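I have reached the age where I own a wooden thing and don't know what it is.

---

It came in a box lot from the Fakir clearance sale in June. I went in for a lamp. I came out with the lamp's box, which had no lamp in it, and a lot of other stuff, including one turned wooden object in a light honey color, and a stack of cloths.

---

Candidates so far: a candlestick, a spool, a chess piece for a very large and patient person, a table leg that gave up early.

---

My sister says candlestick. My sister also says my couch is a loveseat, so I'm taking that under advisement.

---

The case against candlestick: I put a candle in it and the candle leaned like it was listening to gossip in the next room. I now have wax on a placemat I was previously fond of.

---

The case against spool: there is no thread, there has never been any thread, and I don't sew. I did buy a sewing kit once from Skallville. It contained one needle and a lot of optimism.

---

Anyway, the cloths. Let's talk about the cloths, because I have opinions and you are all at work and can't stop me.

---

The lot had light gray ones and red ones. The light gray ones are the good ones. Soft, floppy, will drape over anything you leave them near. The red ones have the personality of a parking ticket.

---

I washed a red one with my pillowcases. I will be sleeping on pink for the foreseeable future. It's fine. It's a warm pink. It's sort of a salmon.

---

A reply has asked why I didn't read the label. The label says Nikitz and then a picture of a tub with a line under it. What does the line mean. Is the tub on a shelf.

---

OK so someone has now explained the line under the tub to me in four separate messages. Thank you. The pillowcases are still pink.

---

Dusting is where these two storylines come together. The wooden thing has grooves. Deep ones, all the way around, each one a tiny retirement community for dust.

---

You can't do it with a duster. The duster goes over the top like a helicopter viewing flood damage and then leaves.

---

You can't do it with a paper towel either. Paper towel sheds. You finish up with a wooden thing that has more on it than when you started, and now it's fuzzy.

---

What works is the cloth lowered down from above, pinched at two spots, and then wrapped around and pulled side to side like you're buffing a shoe. It needs two hands and it needs the wooden thing to stay put, which mine does about as well as the candle did.

---

My first attempt was one-handed because I had coffee in the other. I'm not going to describe it. The rug is also light gray now, in the sense that I bought a different rug.

---

People keep recommending polish. I tried Pusulness, which comes in a can and smells like a lemon that went to law school. It made the wood so slick that picking it up became a team sport.

---

Then I had to get the Pusulness off. With what? A cloth! I'm down 3 cloths on this object and I still couldn't tell you what it does.

---

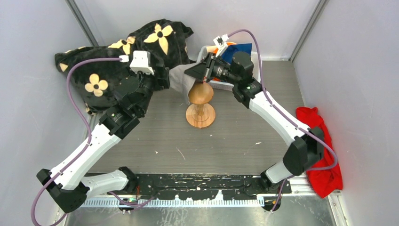
---

The other thing about the light gray cloth is that it hides nothing. One pass over a groove and you've got a stripe. Two passes and it looks like a barcode. I held mine up to the window and felt judged by my own laundry.

---

The red one hides everything, and for that reason I've started to come around on it. It doesn't want to know. I respect that in a textile.

---

Current system: gray for the wood, red for the counter, and whatever that third one is for the floor. It was white when I got it. We've both been through a lot.

---

Somebody asked how long it takes. 7 minutes if I do the grooves, 90 seconds if company is already in the driveway.

---

Somebody else asked why I don't put it in a drawer. I did put it in a drawer. It's just tall enough that the drawer opens halfway and then never again. Getting it out took a spatula and some language.

---

Update from the family group chat: my aunt says it's a finial. My sister says a finial of what. My aunt has not come back to the chat. I'm choosing to believe she's out looking for the rest of it.

---

Update again: cousin says it's a stand for a ball of yarn. I don't have a ball of yarn. I have a ball of rubber bands. It sat on there beautifully until the cat walked in.

---

The cat thinks it's prey, by the way. So that's one firm vote.

---

I looked for a maker's mark on the bottom. There's a sticker that says 7. Seven what. Seven dollars? I paid more than that for the whole lot, and most of the lot was napkin rings.

---

Yes, I also have napkin rings now. No, I don't have napkins. I've been using the gray cloths, which is how the gray cloths got into the kitchen in the first place, if anyone is still keeping track of them.

---

Running the wash tonight. Gray in one load, red in its own load, pillowcases nowhere near either. The tub with the line under it is taped to the machine.

---

If you know what the wooden thing is, my replies are open. If you say candlestick I'm mailing you the placemat.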